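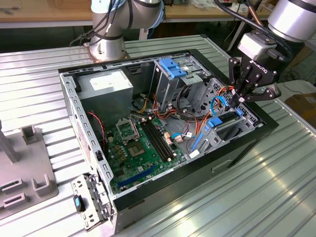
# Replacing the processor in an older desktop tower

These steps cover a swap in a standard office tower with a metal-lever socket. Allow 40 minutes the first time. Check before you buy that the board supports the new processor, and that its BIOS version is recent enough. If an update is needed, do it while the old chip is still installed.

## What you need

- Phillips screwdriver, size 2
- Thermal paste
- Isopropyl alcohol and lint-free wipes
- Wrist strap
- A small dish for screws

## Opening up

1. Shut down, unplug the power cord and hold the power button for five seconds.
2. Lay the case on its side and take off the side panel.
3. Clip the wrist strap to bare metal on the case frame.
4. Take a photo of the cables. Power leads and SATA cables are easy to mix up later.
5. Move any loose cables away from the socket. If a bundle won't reach, unplug it at the board end, pulling on the connector and never on the wires.

## Taking out the old chip

Unplug the cooler fan and loosen the cooler screws a little at a time, working corner to corner. If the cooler won't lift, twist it gently until the paste lets go – don't pry.

Press the socket lever down and out, then let it rise. Raise the retention bracket. Lift the processor straight up by its edges and put it in an antistatic tray.

Look into the socket under a good light. Bent pins show up as a break in the pattern. Don't touch them, and don't blow into the socket.

## Fitting the new one

1. Match the notches on the processor to the tabs in the socket.
2. Lower it straight down and let go. It should sit flat with no pressure.
3. Close the bracket and push the lever back under its hook. The lever takes some force, even when everything is lined up.
4. Clean the cooler base with alcohol and let it dry.
5. Put a pea-sized dot of paste in the center of the processor.
6. Set the cooler down and tighten it corner to corner. Plug the fan back in.

Reconnect the cables and press on both RAM modules if you removed them. Start the computer with the panel off and check that the fan spins, then go into the BIOS and confirm the processor name. Shut down and unplug again before refitting the panel.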